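Home Ask Browse Topics Work & Money Sign in

Starting on a factory floor and my feet are already killing me, what do I do?

Asked in Work & Money > On the job
Posted May 14, 2021

So I left a desk job of 11 years and I'm now on second shift at a plant out in Plasstead. I like it way more than I thought I would! The people are nice, the time flies, I don't answer a single email. But my feet. Oh my gosh, my feet. By lunch my heels are burning and by the end of the night I'm walking to my car like I'm eighty. We have to wear safety toe shoes and I bought the cheapest pair I could find because I wasn't sure I'd stick with it (they're Hevus, from the discount place next to the grocery store). I also get a weird numb patch on my left big toe.

Do I need better shoes, or inserts, or do I just wait for my body to get used to it? My husband says wait. My sister says quit. I can spend a little money but not a lot until after my second paycheck. Also does anybody have a sock opinion, I never thought I'd ask that.

3 replies

Reply from Yolanda Doucet (marked helpful)

Okay, I did 17 years on my feet before I moved to scheduling, so I have feelings about this.

First, the numb toe. Mine was from lacing too tight across the top and having a toe box that was too narrow. Take the laces out completely, start over, and skip the second set of holes from the bottom. It looks goofy and it feels wonderful. If it's still numb after a week or so of that, please go get it looked at, I'm just a lady with opinions.

Second, go get measured again. I was wearing the size I wore in high school until I was past forty – my feet had grown a whole size and I had no idea! Go late in the day when they're puffy, bring the socks you work in, and make sure your toes can't touch the cap when you walk down a slope. A lot of stores have one of those little ramps. Ask if they carry wide, because they'll often hand you a longer shoe and call it good, and then your heel slides all night.

Before you spend anything, ask HR whether there's a shoe allowance. At my last place it was in the packet and half of us never read the packet. You had to hand in the receipt before the end of December or you lost it, so check for a deadline.

On inserts: the foam ones that feel like marshmallow in the store go flat fast. I like a firm one with a real heel cup. Break it in for a couple hours at home first or your arches will hate you. And pull out the insole that came in the shoe, don't stack them, I did that and lost a toenail.

Your husband is a little bit right, by the way. My calves and lower back did toughen up. My feet never "got used to" bad shoes, though, they just complained somewhere else.

Reply from nightshift_marv

wool socks. thin ones. even in summer. change them at lunch and you will feel like a new man. thats all i got

oh and two pairs of boots, swap every day so they dry out. mine are Wokitz, nothing fancy, over a year on them

Reply from peachcobbler6

I'm newer than the others but I just went through this, so maybe my list is more your speed. I'm at Tran, different building every couple of months, and every floor feels different to me. The stuff that helped, in the order I tried it:

1. Stretching my calves on the bottom stair before I leave the house. Heels hanging off, hold it, don't bounce. I felt nothing for 9 days and then one morning I stepped out of bed and it didn't hurt.

2. Rolling a frozen water bottle under my foot while I watch TV. Put a towel down, learned that one the hard way.

3. Moving on purpose. When I'm waiting on something out on the floor I shift my weight, do little heel raises, walk to the trash can instead of tossing from where I am. Standing dead still is so much worse than walking – I'd take a long walk over a long stand any day. 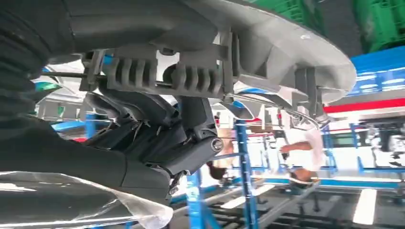

4. Sitting down for real on break. I used to lean on the wall and chat. Now I sit and put my feet up on my lunch bag, and yes I get teased.

I'd also ask your lead about a mat if you're at the same spot most of the night. I got one just by asking.

Don't quit! Week 6 was when it turned around for me.

Related questions
Best lunch to pack for second shift with no microwave?
How do I sleep in the daytime with loud neighbors
Are compression socks worth it if I'm on my feet all day
Safety glasses that fit over regular glasses
New job, can I ask for a schedule change yet?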